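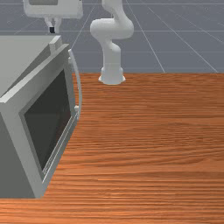

Arm faults on contact with microwave door in sim, protective stop never clears

Asked by Rania Chraibi in Simulation > Manipulation
Tags: contact, door, protective-stop, Desel

I have a benchtop cell modelled in Desel: wooden counter, microwave, one arm, parallel gripper. The task is to open the microwave door. The microwave model is from the Grellow kitchen set, unmodified apart from its pose on the counter. The controller is the Pundent joint impedance controller at 1000 Hz.

Failure sequence:

1. Arm moves to pre-grasp near the handle side of the door. No errors.
2. Fingers close. Commanded force is well below the limit.
3. Door begins to move, then wrist torque spikes within 2 control cycles of the door leaving the latched position.
4. Controller raises a protective stop. The door is left ajar or springs closed, depending on the seed.
5. Reset returns success, but the stop flag is still set on the next episode and every motion command is rejected.

Out of 153 episodes, 77 ended this way. The rest either completed or timed out without a fault. I have not found a pattern in the start pose.

What I have tried so far: halving the approach speed, lowering the stiffness on the last three joints, and swapping the gripper pads for the softer profile. None of it changed the failure rate by an amount I would trust. To rule out the gripper I also checked it on a small cube at the same counter, same controller and gains. The cube grasp doesn't fault.
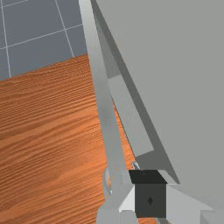 Gripper check with the cube between the fingers.

The part that worries me is item 5. We intend to run the same controller on hardware in July, and a stop that can't be cleared properly (or worse, one that reports itself as cleared) is not something I want to find out about beside a real arm. Has anyone seen this behaviour?

Answer 1 (accepted)

You have two separate faults. Treat them separately.

Torque spike. The hinge and the latch in that microwave model are both constraints on the same door body. When the door leaves the latched position the latch constraint is removed in one step, and whatever error the solver has accumulated comes out as an impulse. Your gripper is rigidly coupled to the door at that moment, so the wrist takes it. Lower stiffness helps a little, but the impulse is short enough that the torque monitor trips before the compliance does anything useful.

Open the door joint definition and look for the latch release setting. If it is set to instant, change it to ramped. Then check the collision geometry on the handle. In my copy the collision shape was a single convex hull that filled the gap behind the handle, so a finger that looked clear on screen was already in penetration. Turn on the collision overlay before you believe anything you see in the render. 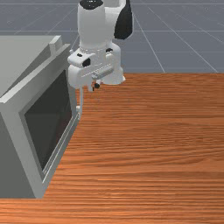 Log the contact pairs at pre-grasp as well, before the fingers close. If there is any finger to door pair listed at that stage, you are starting the pull with stored penetration and the result will vary by seed, which matches what you describe. Back the pre-grasp pose off along the approach axis until the list is clean.

Stop flag. Environment reset restores the physics state only. The Pundent controller keeps its own safety state and has to be acknowledged explicitly. The order is: stop command stream, reset environment, acknowledge fault, wait for idle, restart the stream. If you acknowledge while commands are still arriving, the first stale command re-trips it.

Do not wrap the acknowledge call in your reset function and forget it. That is fine in sim, but on hardware the acknowledgement should be a deliberate action by a person who has looked at the cell. Put it behind a sim-only switch.

Comment from Rania Chraibi

Release was set to instant. I also had finger to door contacts at pre-grasp, always on the left finger. Fixed both and have not had a stop since, though I've only run a short batch. The reset order works as described. Thanks.

Answer 2

Just raise the torque threshold. We had the same thing with a cupboard door and doubling it made it go away.

Comment: Please don't do this if the config is going anywhere near a real robot. The threshold file is shared between sim and hardware by default.

Answer 3

Adding to the accepted answer. If you import the model through Eichhorn, the converter drops joint damping on hinges with no warning. An undamped door will swing back into the fingers after release and give you a second, smaller spike. Check the damping value on the converted file, not the source. Mine came through as zero and I had to add it back by hand.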